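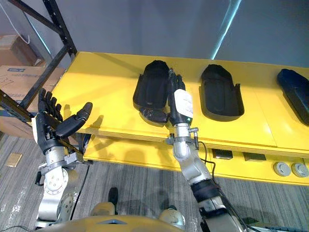

Black trays on the yellow table

tallowmoth
Flivell wants 239 for a set of those molded trays. They're supposed to hold a shoe bottom still while you glue. Has anyone used them for real work? I'm not convinced a foot-shaped tray beats a flat board and a couple of clamps.

grudgepot
Used the Plorska version for 7 months. The raised sides keep things from sliding, fine. But glue gets in the hollow and then you're scraping it out with a butter knife. I went back to my board.

kettle_ridge
Scraping means you're using too much glue. Wipe the tray down before it sets. I do 6 pairs in an evening and I've never needed a knife.

grudgepot
Six pairs of what, though? Slippers? Try it with a thick rubber sole.

tallowmoth
Boots, in my case. And if one tray only fits one size, I'd need a whole shelf of them. The Flivell page says "fits most," and I don't believe that about anything that goes on a foot. Second picture, black fittings and pegs:
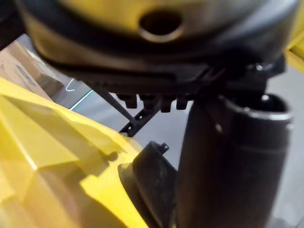 Hutchins: before you spend that much, cut a foot shape out of scrap foam and try it for a couple of weeks. If it doesn't save you any time, a nicer one won't either.

kettle_ridge
Foam squashes. That's a bad test.

tallowmoth
It's a cheap test. I'll cut 2 this evening and leave the Flivell set in the cart for now.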